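Etby linen drive passes its goal with a week to spare

When the Ollwood Home Goods Exchange put out its first boxes in July, the folks behind it hoped for a modest pile of sheets and maybe a few good blankets. What they got instead was 3,266 items, enough to fill the back room at the old Ollwood feed store and a good part of the hallway besides, and the boxes still have a week to go.

The idea is a simple one, and Etby has taken to it with real affection. Families who have just moved into town, or who are setting up house again after a hard year, can come by and pick out bedding, towels and everyday clothes at no cost. So far 271 households have done just that, and plenty of them have come back later with something of their own to drop in the box, which has been a lovely thing to see.

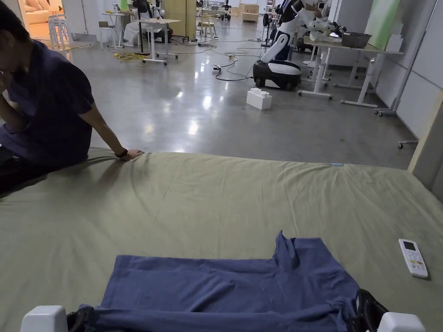
A blue T-shirt laid out on an olive-green sheet.

Sheets are the thing most often asked for, and the bigger sizes go quickest of all. The exchange started the summer with 100 fitted sheets on the shelf and ran clean out before the second week was over (twin sizes held on a little longer, but not by much!). A call went out in the Mandagi neighborhood newsletter, and by supper time the next day there were bags stacked up on both sides of the door.

If you are cleaning out a linen closet, the exchange asks that everything be washed and folded, with sets tied together if you can manage it. A scrap of paper with the size written on it saves a great deal of unfolding and holding up to the light. Pillows can't be taken this year, sorry to say, and neither can electric blankets, but quilts of any age are more than welcome, patches and all.
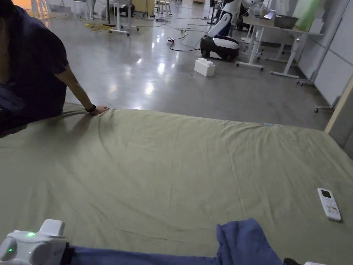 Staff writer, Etby Neighbors

Money has come in too, in small bills mostly, along with a gift of $700 from the Wuto Street block party, where neighbors passed a coffee can around between the pie table and the band. That will go toward mattress covers, which seldom turn up as donations and cost more than you might think when you need a whole stack of them.

Boxes are at the Ollwood feed store, the Etby library and the Mandagi laundromat. The back room is open for browsing from 10 a.m. to 4 p.m., and large bundles can be left at the side door until 6.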